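Workshop notebook: storage containers, lids and seals
June 26, 2020
Bench 2, kitchen storage line

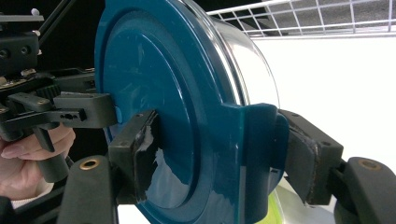 The lid check for the Zirstead pantry order is still open, and I am writing up where it stands before Rajitha Dewan takes over the bench. The order is for clear dry-goods containers with tabbed lids, all bought in from Fondard. The complaint that started this was lids that sit proud on one side after closing. My view is that most of the trouble is at the tab. On the teal sample the tab is molded in the same plastic as the lid and juts out as a squared ledge around the container's edge, so a push on the tab does not load the lid the same way as a push on the raised inner disc. The faint scuffs on the face are acceptable for a bench sample. They would not be acceptable on stock going out.

Procedure as it stands:

Wipe rim and underside of lid with a dry cloth. No detergent, no alcohol. Alcohol left a haze on two of the clear bodies in February and those are scrapped.

Set the lid down level, tab to the right. Press on the disc first, then close the tab. Tab first gives a false seat on the far side. It feels closed and passes a light pull, then lifts when the container is turned over.

Run a feeler strip between lid and rim. If the strip enters anywhere, open, rotate the lid a quarter turn, and repeat. If it enters at the same place on the lid, the lid is out. If it enters at the same place on the container, the rim is out. Write down which. Last week's sheet only says "fail" and I can't use it.

Leak test uses 500 g of table salt, not rice. Rice bridges the gap and hides it. Container upside down over a black tray, 200 taps on the bench mat, then inspect the tray under the lamp. Any grains on the tray count as a fail. Yavuz Yazıcı wants a shaker for this. The Ruppert shaker is free after the jar job, but its clamp marks clear plastic, so it needs a felt liner before anything from this order goes in it.

Observations so far:

The ring molding on the lid face collects flour. A dry brush clears it, a cloth does not. Worth a line in the care leaflet.

Lids stored stacked face to face scuff each other. Lids stored on edge in the divided crate do not, or not enough to see under the lamp. I have moved the remaining samples to the divided crate. Please keep them there.

Lids left closed on their containers over a long break are stiffer to open at the tab than lids stored apart. I do not have a number for this. The spring gauge reads in steps too coarse to separate them, and the fine gauge is out for calibration.

Dark lids are harder to inspect than I expected. The gloss throws back the bench lamp and a shallow dent near the outer ring disappears in the reflection. Turning the lamp low and to the side helps. So does looking along the rim of the clear body for a break in the highlight, which is the quickest check of rim shape I have found and needs no tool. It should go in the procedure once somebody other than me has tried it.

Opening and closing cycles: target from Zirstead is 2,000 on the tab. No sample has been run to the end. First one stopped when the counter jammed, and the count at that point can't be trusted, so treat it as no result. Start again with a fresh lid and log the count by hand at the end of each shift.

Labels: Trastirura paper labels lift at the corners on the curved body. The film version holds but leaves adhesive. For samples use the film version on the base only, never on the lid, otherwise the label edge gets in the way of the feeler strip. Lid and body need the same sample number. Three pairs were separated during the move to the divided crate and I have matched them again by fit, which is a guess. They are marked with a red dot and should be left out of the results.

To do:

Felt for the shaker clamp (Yavuz).
Ask Fondard whether the lid and tab are checked for flatness before or after cooling.
Repeat the far-side lift test with lids from a second carton.
New salt. The open bag has taken up moisture and clumps.
Fine gauge, chase.

Rajitha: sheets are in the green folder, blank copies at the back. The cycle counter is unplugged, leave it that way until the lever has been replaced.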